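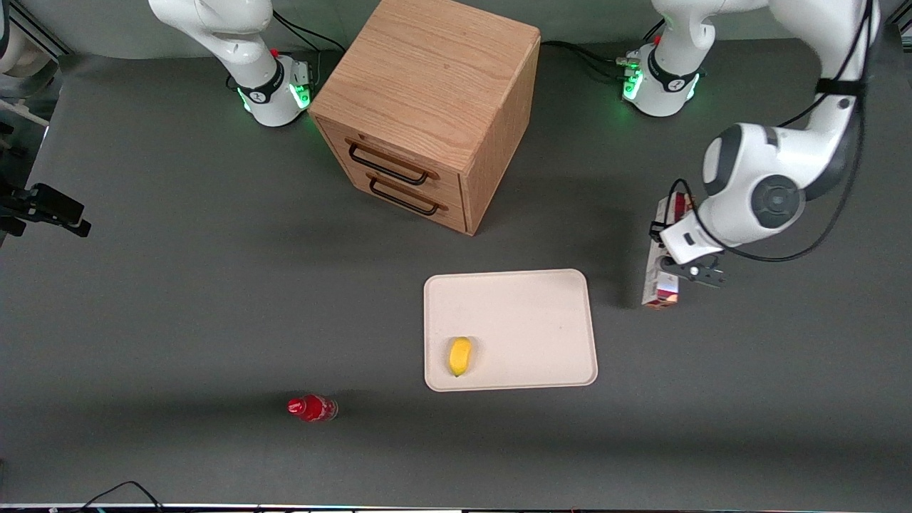
Two-drawer wooden cabinet with dark bar handles

Home Crypto Wallet Safety Check, with comments
Filled in by Rochelle Dunleavy for the Brandon coin club, November round

Use one sheet per household. Mark each line OK, FIX or N/A and write a comment even when it's an OK. The comments are the best bit, and they're what I go back to when I do my own check the next time!

PART A: THE HARDWARE WALLET

A1. Device starts and shows the correct firmware version
OK. Lametti wallet, started on the first try. The update went through in a few minutes and I loved that the new version shows the whole receiving address on one screen. No more scrolling sideways.

A2. PIN is at least six digits and not a birthday, street number or phone number
FIX. Six digits, yes, but it was the same PIN as my tablet. Changed while I had the sheet in front of me.

A3. Device was bought sealed and set up by the owner
OK. I made the recovery phrase myself on the device. If yours arrived with a phrase already printed on a card, stop right there, don't send anything to it, and bring it to the next meeting.

A4. Spare cable in the house
OK. Two, one of them a bit loose at the plug end. Works if you hold it. Should probably replace it.

PART B: THE RECOVERY PHRASE

B1. Phrase is written by hand and every word can be read
FIX. Word nine could have been "cable" or "table". Both are on the word list, I looked! Checked it against the device and rewrote the whole card in block capitals.

B2. No photo, scan, email or cloud note of the phrase
OK. Searched my photos, my sent mail and the notes app. Please do search, even if you're sure. A member did this last year and found the phrase in a draft message to himself.

B3. Second copy kept at a different address
OK. At my sister's, in a sealed envelope with my signature across the flap. Flap still whole.

B4. Test restore done in the last 12 months
OK. This is my favourite line on the sheet. I wiped the old spare device, typed in the words, and up came the balance of 2,872 XLM, right to the last one. What a feeling! Do this with the spare and leave your main device alone until you've seen it work.

PART C: EXCHANGE ACCOUNTS

C1. Two-step sign-in uses an app or a key, with text messages turned off
FIX. Trevel still had my mobile number as a fallback. It's buried under Profile, then Recovery, then More. Removed it and got the confirmation email at 7:40 p.m.

C2. Withdrawal address list is switched on and checked
OK. Three addresses, all mine. Deleted one from a wallet I no longer use.

C3. Daily withdrawal limit suits how the account is used
OK. Set to $2,000. I have never moved more than that in a day and I can raise it if I need to, after a waiting period.

C4. Old API keys and connected apps removed
FIX. 31 connected apps and sessions in the list, going back to every phone and price tracker I ever tried. All gone now except the laptop. Very satisfying, I highly recommend a cup of tea and a good clear-out.

PART D: SENDING AND RECEIVING

D1. Memo or tag checked before sending to an exchange
OK. I have the Trevel memo saved in Tapia next to the address, so the two travel together. For XLM this matters a great deal. A deposit with no memo can sit in limbo while support sorts it out.

D2. Small test payment sent before any large one
OK. Sent 36 XLM first, waited for it to show up, then sent the rest. It took seconds.

D3. Network reserve left in the account
OK. Tapia shows this as a greyed-out amount. New members often think it's missing money, so point it out when you help someone with their sheet.

PART E: PEOPLE

E1. One trusted person knows that the wallet exists and who to call
FIX. My sister has the envelope but had no idea what to do with it! We're writing a one-page letter together. No words and no PIN in it, only where things are and which club member can sit down with her.

E2. Everyone in the house knows that support staff never ask for the phrase
OK. Asked my son over supper and he got it before I finished the question.

RESULT
Five lines marked FIX, four of them done on the spot. E1 stays open until the letter is finished.

Blank sheets are on the table by the door at every meeting. Bring yours back with the comments filled in and leave your balances off, please (I've shared mine because it's small and I was excited).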